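Grirnilora Guest House
A note for guests on the bedside telephones, ahead of the October season. (1/6) 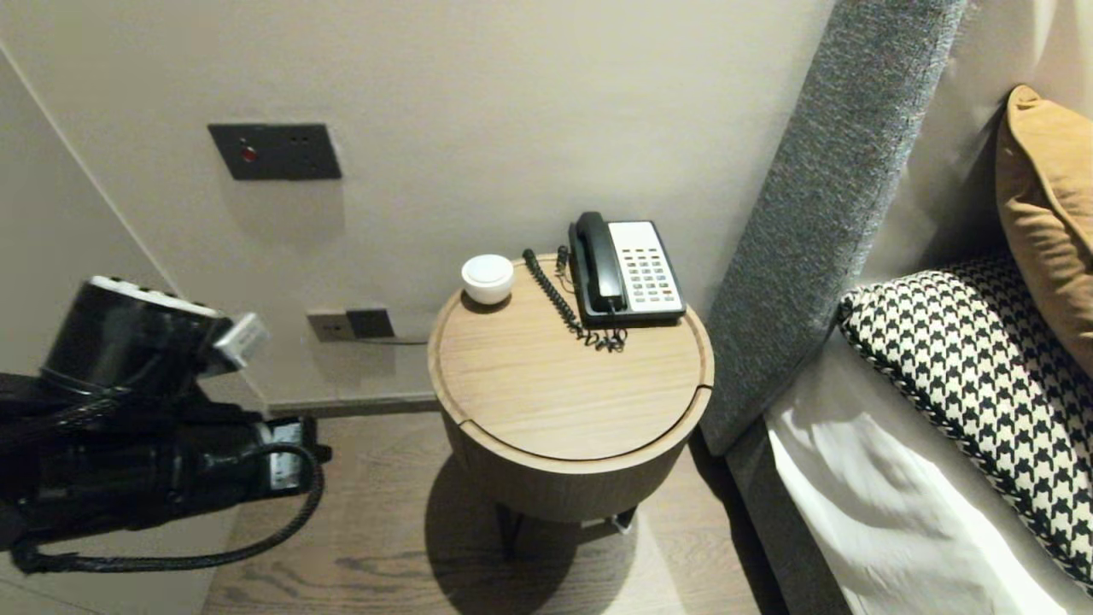
The house has kept a corded telephone beside every bed since it opened in 1994. Following a review of guest comments, management has decided that the telephones will remain in all 27 rooms. (2/6)

Several guests asked whether a landline is still needed. Mobile reception on the Assefa side of the building is poor, and the front desk must be able to reach every room at night. Calls between rooms and to the desk are free of charge. (3/6)

To reach the desk, lift the handset and press 3. Outside calls require an extension code, available at check-in. Please return the handset fully to its cradle after use. A line left open cannot receive wake-up calls. (4/6)

Housekeeping staff have been asked to straighten handset cords at each room change and to wipe keypads and tabletops with a dry cloth. Guests are kindly requested to keep drinks and wet glasses off the round wooden bedside tables. Coasters are available on request. (5/6)

Guests who prefer not to be called may ask the desk to hold all calls until 2 p.m. Requests made after midnight take effect the following morning. Questions about billing should go to the Urnament office on the ground floor. (6/6)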